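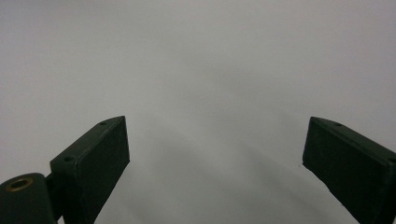
Winter light is the thing Birdie Boateng talks about first when anyone asks her about paint. She grew up in a brick row house where every wall was cream, and she has spent her working life getting people to look harder at the pale end of the color card. Take a plain light gray, with no pattern or texture to help it. Give it even light and it still shifts, a bit brighter toward the top corners, a bit bluer and darker through the middle. One color, and already it's doing three or four things!

Her shop, Dultari, keeps 300 grays on the back wall, all mixed by hand and brushed onto cards big enough to prop on a sofa. Some are nearly green. One, called Juška, looks like wet slate at breakfast and like old linen by supper, and it outsells everything else she makes. 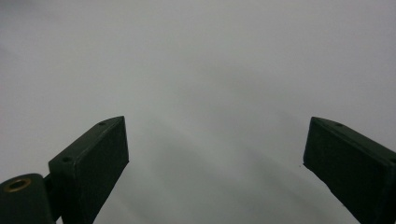 The recipes live in two fat notebooks, and most of them started with her business partner, Ratree Khamphan, who trained as a potter and thinks about color the way she thinks about glaze – a little iron here, a touch of raw umber there, then wait a day. Khamphan never trusts a fresh coat. She paints a board, leaves it in the hall overnight and comes back with coffee.

I took a sample pot home in March and painted a patch beside the kitchen door. By the weekend I had moved a lamp, taken down a mirror and started on the hallway. I still stop to look at it on the way to bed.

Related
Limewash for beginners
The last pigment mill on Dumik Street
Choosing a white for a north-facing room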